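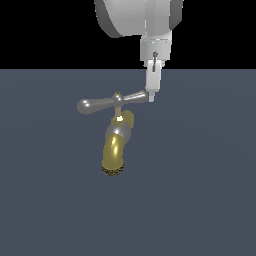

Fig. 4: Faucet-style valve

Section 5. Connecting the Hondow drip kit and running your first watering

Welcome to the fun part! By now you have sorted the tubing and drawn your garden plan on the grid sheet (if you skipped the plan, go back and do it, even a scribble helps). One kit covers some 600 square feet of beds, and the Trukunside community plot has been running theirs since May with the layout you'll follow in this section.

Before you begin
Have the main tubing, the filter, the pressure reducer, the end caps and a pair of sharp garden scissors within reach. Leave the tubing in the sun for a while before you start. It gets wonderfully easy to bend.

Laying the main line
1. Turn off the outdoor water supply.
2. Screw the filter onto the supply with the arrow pointing toward the garden. Hand-tight is plenty.
3. Add the pressure reducer after the filter.
4. Push the main tubing over the barbed end until it covers the last ridge.
5. Unroll the tubing along the bed, pinning it down with stakes as you go. Leave a little slack at the corners -- it shrinks on cold nights.

CAUTION: Do not use the kit without the pressure reducer. Full house pressure can blow the drippers right out of the line.

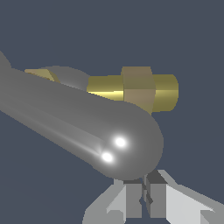 5 min read

Adding drippers
1. Punch a hole next to each plant, holding the punch straight up and down.
2. Press the dripper in until you feel a click. (It's a very satisfying click!)
3. For tomatoes and squash, put one dripper on each side of the stem.
4. Leave the far end of the line open for now.

NOTE: Punched in the wrong place? Use one of the goof plugs from the small bag. Everybody needs a few, so we pack plenty.

Flushing and testing
1. Open the water slowly and let it run out of the open end until it looks clear.
2. Close the water, fold the end over and slide on the end cap.
3. Open the water again and walk the whole line. Every dripper should be making a slow, steady drip.
4. If a dripper stays dry, pull it out, rinse it and press it back in.

Setting the schedule
Early morning is best, before the sun gets to the beds. Sandy soil likes short waterings more often, and clay likes longer ones with a rest in between. Poke a finger into the soil an hour after watering and adjust from there.

Raised beds with the Grurau frame need the elbow fittings described in the next section. Thanks to Wajid Rizvi for testing these steps on three very different gardens and for the sun-warmed tubing tip, which we love.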